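Do You Need to Feed Your Wood Furniture?

April 8, 2021

Filed under: House, Grumbling

My mother-in-law gave us a table when she moved to the condo in Titusstead, and along with it came a shopping bag of bottles. Lemon oil, orange oil, two kinds of "wood nourisher," a tin of Flerner paste that had gone hard as a hockey puck, and a cream called Jekon Revive that smells like a dentist's office. She told me the table had to be fed every month or it would dry out and split.

I said thank you and put the bag in the garage. Then I started wondering about it, because I have heard this my whole life and never once asked what the table was supposed to be doing with the food.

Wood is dead. Whatever the tree was drinking, it stopped drinking it a long time ago. A finished table also has a coat of something on it, varnish or lacquer or polyurethane, and the whole job of that coat is to keep things from getting into the wood. So when I rub lemon oil on top of it, where is the oil going? As far as I can tell it sits there, looks shiny for a few days, picks up dust, and then I wipe it off with the next coat.

I took this question to Azucena Pacheco, who has been refinishing furniture in a shop behind the Rosales hardware store since before I moved to this town. She laughed at me for a while. Her view is that most polish does very little harm and very little good, and that what splits a table is the air. Wood swells when the air is damp and shrinks when the heat comes on, and it will do that with or without a lemon smell. She keeps a cheap humidity gauge in the shop and looks at it more than she looks at her phone.

What she does not like is silicone. Some of the spray polishes have it, and she says it gets down into every scratch and ruins the next finish somebody tries to put on. I can't check that myself, but she has sanded a lot more tables than the people writing the labels.

The labels deserve a paragraph. The Jekon one says it "restores natural moisture." Moisture is water. There is oil in the bottle. The other one promises to "bring life back to tired grain," and I don't know how you would prove that in court either way. Neither one tells you what kind of finish it is meant for, which you would think matters quite a bit.

So last September I ran a test, if you can call it that. I put tape down the middle of the old table and did the left half every month with the orange oil, the way I'd been told. The right half got a damp cloth and then a dry one. My husband thought this was a strange way to treat a gift. It went on for 6 months, all through the heating season.

When I pulled up the tape the left side was a little shinier and a little stickier. That was the whole difference I could find. No cracks on either side. My daughter picked the right side as the nicer one, but she may have just been tired of her homework sticking.

I know that's one table in one house. Maybe 9 years of neglect would show something. Maybe a bare wood table with no finish at all is another story, and Azucena says that it is - oil and wax make sense there because they are the finish. Cutting boards too. I'm not against oil. I'm against being told that my dining table is hungry.

Somebody is going to write in about their grandmother's sideboard, which was waxed every week and looks wonderful. I believe you. I also suspect your grandmother kept it out of the sun, didn't put hot dishes on it, and yelled at anybody who set down a wet glass. I would give the yelling most of the credit.

For now I'm using a cloth with plain water and a drop of dish soap when it's greasy, then drying it right away. Coasters. The blinds come down in the afternoon on the window side. The gauge I bought sits on the bookcase, and I'll admit I've gotten a bit attached to it. The bag is still in the garage, and if you live nearby and want the Jekon, it's yours, but you'll have to bring your own chisel for the Flerner.

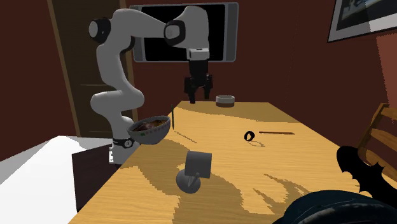

One more thing on the dish soap, before the emails start. I mean a drop in a bowl of water, with the cloth wrung out hard. Azucena wouldn't use it on shellac or on anything really old, and if you don't know what finish you have, try it underneath first.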